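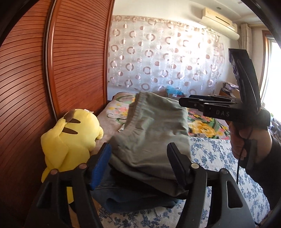
I fold clothes for a living, or I did until last August, when the way I fold clothes for a living changed enough that I'm still not sure what to call the job. The place is Wastari, in Miltasville, over by the old Ridby warehouse. We're a laundry and home service outfit. People send us their wash, or for a bit more money we come to the house and put everything away, beds and closets included. I've done both sides of it for years and I like the house visits best, mostly because you get a decent chair at lunch and somebody's radio.

So, the change. We now spend part of the week folding with grippers in our hands. You hold one in each hand, you squeeze, the fingers close, and you do your whole ordinary job that way – pants, jeans, sheets, the lot – while it all gets recorded so a machine can learn from it. Then you put the grippers down and go back to being a person with thumbs. Some people at work love it. Some hate it. I've gone back and forth so many times that I figured I'd write it out.

Let me start with what's good, because I was a grump about this for a long time and I was wrong about a few things.

First, it's easier on the body than I expected. My hands used to ache by Thursday. With the grippers it's a different ache, up in the forearm, and splitting the week between the two means neither one gets to be really bad. I didn't see that coming at all! I'd gone in ready to file a complaint and came out sleeping better.

Second, it made me notice what I know. Try folding a pair of sweatpants with two pinching fingers on each side and you find out fast how much your palms were doing. You smooth without thinking. You feel for the seam, you tuck the waistband under, you give the thing a little pat at the end (I had no idea I patted). A gripper can't pat. You have to find some other way to get a stack to sit flat, and then you have to move the stack without the bottom pair sliding off, and jeans on the bottom behave nothing like jeans on top. The first day I dropped the same pile four times and said a word I won't put here.

I've had supervisors who thought folding was what you gave to people who couldn't do anything else. It's pretty satisfying to watch those same supervisors pick up the grippers for a turn and produce something that looks like a dropped sandwich.

Now the part that bugs me. My work is being used to teach a machine my work, and I get paid for the hours. Just the hours. If I fold a shirt, I get paid for one shirt's worth of time, fine, the shirt goes in the drawer and we're all done with each other. But if I fold a shirt with the grippers, that shirt keeps going. It might get looked at thousands of times by a computer I'll never meet. We logged 2349 folds in our first stretch, and 1347 of those came from the house visits, which are the hard ones, with soft beds and not enough room to turn around. I'd like somebody to explain to me why a house fold with the grippers pays the same as a fold at the big table back at the shop. I've asked. I got a very nice answer that had no number in it.

And there's the pace thing. Before, if you were quick, you were quick, and you got to stand outside for a few minutes with your coffee. On gripper days there is no quick. You go at the speed the tool lets you, and when you mess up you set the clothes back and start over. I'm slower at my own trade than I was as a beginner. My manager says that's fine and that slow days don't count against us, and I believe her, but I'd believe her more if it were on paper. We have 28 people on the floor and every one of us has worked somewhere that promised something out loud.

The customers are another matter. They sign off on it beforehand, they get money off the bill, and most of them are perfectly cheerful. Still, a bedroom is a bedroom. There's the good quilt and the stuff people pile up by the window and never get to, and there are the toys. I've always had a rule that I don't comment on what's in a room and I don't carry it home with me. That was easy to keep when the only record was in my head. I'd like us to ask again each visit, out loud, at the door. It takes ten seconds. People change their minds, or they've had a bad week and don't want anyone's camera near the dresser, and they ought to be able to say so without digging up a form.

Will it take my job? Everybody asks me that, my sister twice. I don't know. Głowacki, the firm across town that does hotel linens, put in a machine for flat sheets a while back, and the folks I know there mostly got moved to other work, with a couple who left and weren't replaced. That's the bit that doesn't show up when a company tells you no one was let go. The room just gets quieter. I don't think a robot is going to be putting away a whole family's laundry next year, having seen what a fitted sheet does to a grown adult with grippers. Ten years? Ask me something easier.

What I'd want is pretty plain stuff. Pay gripper hours at a higher rate – I said 70 cents more an hour at our last meeting and people laughed, and then a few of them quit laughing and asked if I meant it. I meant it. Put the promise about slow days in writing. Ask the customers at the door. And let us see what comes of it! If there's a machine somewhere that can fold sweatpants because I spent a spring doing it the hard way, I want to go stand in front of it and watch it try. I'd bring my own pants.

I'm on house visits again Tuesday, two in the morning and a big one after lunch, grippers for the first half. If anybody from another shop is doing this and has gotten a better rate out of it, please write to me, and tell me how you asked.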